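Laundry and linen helpers wanted, Revley guest house, Truron

We are looking for two persons to help in our linen room, from the beginning of March. The work is part time, 12 hours a week, in the mornings. The contract is for 6 months and can be made longer if both sides are happy.

What you will do: sort the used linen by kind, load and empty the machines, fold sheets, pillow cases and table cloths, and put the finished piles on the shelves of the right floor. Small repairs are sent out to Segura, so you do not need to sew. Most of our linen is white cotton, and we ask that every piece is looked at before it is folded - stains and thin places go in the separate basket.

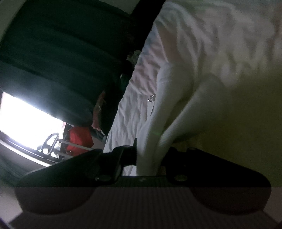 The fitted sheets are the slow part in the first weeks, one helper from last year told us, and she would advise every new person to learn the corners first and to not worry about speed until the second month. She also said that shoes with a soft sole are worth the money.

We offer a paid training week, a warm lunch on working days and a bus ticket from Clulent if you live there. The linen room is on the ground floor and has a window.

You should be able to stand for some hours and lift a full basket. Experience is welcome but not required. Simple English is enough, we speak several languages in the house.

To apply, please write a short letter with your telephone number and the mornings you can work, and leave it at the reception or send it by post. We answer every letter. Please mark it with "Linen room, no. 59".

Posted 28 December 2024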